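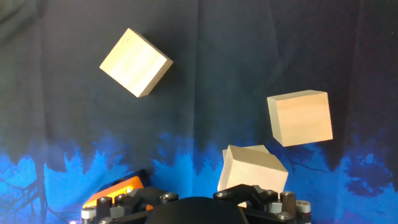

Posted in October by the safety lead, Crichton Robotics Club (students' bench, back half of the workshop)

Pre-run checklist, cube sorting arm, with my comments

Okay, I went through the whole sheet before our afternoon session and wrote down more than the boxes allow, as usual. We're two sessions out from the Skudent Challenge and the judges want a filled-in sheet with every run log, so please read the comments as well as the ticks!

1. E-stop pressed, released and tested
OK. Tested from both ends of the bench. The cable on the far one is getting stiff where it goes round the table leg, so I've put it on the list for a new clip.

2. Gripper bolts checked for tightness
OK, after a fix. I went over every silver hex-socket bolt I could reach with the key, both finger assemblies, and two took a bit of a turn. Neither was falling out or anything, but they were looser than last time, and I'd like us to do this before every session from now on (yes, even the short ones). The hex key lives on the hook. If you borrow it, put it back.

3. Fingers open and close evenly
OK. Ran them empty nine times at low speed. Right one sounded a touch gritty on the first close, then fine. Keep an ear out.

4. Orange panel on left finger assembly secure
OK. Gave it a wiggle and it didn't budge. Please don't use it as a handle when you're moving the arm, it's not made for that.

5. Wrist camera view clear
OK. Wiped with the microfibre cloth. The view takes in both sides of the gripper along the bottom and plenty of backdrop behind, so there's no need to re-aim it.

6. Backdrop fabric hung and clear of the arm's reach
Needs attention. It's the navy one with the forest print, and I love it, but it's got folds and creases all through it. I pulled the bottom corner back and taped it. Could someone with an iron at home take it for a night? The pale cubes show up really well on the dark part. I'm less sure about the bright blue treeline, so whoever is doing the vision code, have a look at a cube sitting half across the colour change and tell me if the edges go funny.

7. Cubes inspected for splinters and damage
Needs attention. Wood is wood. One has a thin pale sliver along an edge and I'd rather we sanded it than found it with a thumb. Fine paper, go with the grain, wipe the dust off before it goes anywhere near the gripper. We can always get more from Plalirar if one's past saving.

8. Speed limit set in software
OK. Set to 1,000 in the config, same as the last run. Anyone wanting to go higher has to ask a supervisor first and write it in the log. I know the Orholm team go faster. We're not the Orholm team.

9. Cycle counter recorded
2,605 at start of session. Finger grease is overdue by my reckoning, so I've booked that in for next time.

10. People
Hair tied back, lanyards off, sleeves up, safety glasses on before the arm gets power. One person at the keyboard, one on the e-stop, everyone else behind the yellow tape. Drinks go on the windowsill, lids on. Hands stay out while it's live, including when a cube is sitting crooked and it's driving you mad. Stop the arm, fix the cube, start again.

Result: cleared to run at the set speed. Items 6 and 7 to be sorted before the next session, and I'll re-check both myself and initial the sheet by the door.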